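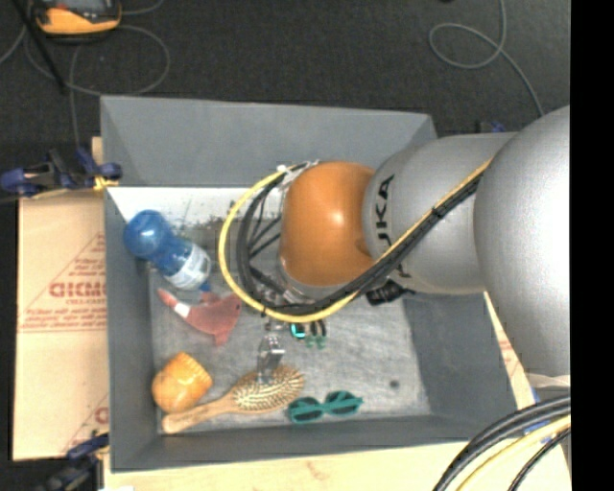
Fig. 1. Plastic water bottle with a blue cap, lying in a gray bin.

Monday, December 12, 2022
Anatole Perrin

Packaging and Everyday Materials – Notes for Session 4: The Drinks Bottle

In the last session we spoke about glass. Today we take the plastic bottle, and we look at it as a set of separate parts which have to be made, joined, filled, sold and then taken apart again. Please read these notes before you do the exercise at the end.

1. The body

Most bottles for still water are made of PET, a polyester. The factory first makes a preform, a small thick tube that already has its finished neck and thread. The preform is heated and then stretched and blown with air inside a mold. The stretching puts the long molecules in order, and the wall becomes stronger although it is now very thin. The neck is not stretched. You can feel this with your fingers on any bottle: the neck stays thick and hard.

The ribs on the side have a purpose. A thin smooth wall would fold when you hold it, and the ribs make it stiff without more plastic. For sparkling drinks the gas already pushes the wall from inside, so the designer has more freedom, but the base must resist the pressure. This explains the base with five feet, which we will draw in class.

2. The cap

The cap is normally of another plastic, polyethylene or polypropylene. These two float in water and PET sinks. Recycling plants use this difference: the bottles are ground into flakes, the flakes go into a water tank, and the cap material is taken from the top. Students often ask me if they should remove the cap. Follow the local rule, but in many places it is better to leave it on.

3. The label

A label may be paper or plastic film, and the glue is often a bigger problem than the label. Glue that does not wash off makes the flakes yellow when they are heated again. Full sleeves are difficult too – they can hide the body from the optical sorter, and the bottle goes to the wrong place.

4. Color

Clear PET has the best price after sorting. Light blue is usually accepted with it or kept in its own group. Dark and opaque bottles have few buyers. In the case of Fleury, which we discussed in June, the change from green to clear took 14 months, and the sales team was against it until the end.

Exercise (in pairs, 30 minutes)

Choose two bottles from different brands. Cut off the label, weigh each part and write the results in a table. Then compare the weight of the cap with the weight of the body. Inès Tanguy has the small scales in room 12, and please return them to her before lunch.

For next time: read the Arkau text on deposit systems, pages 2 to 14, and bring one question in writing.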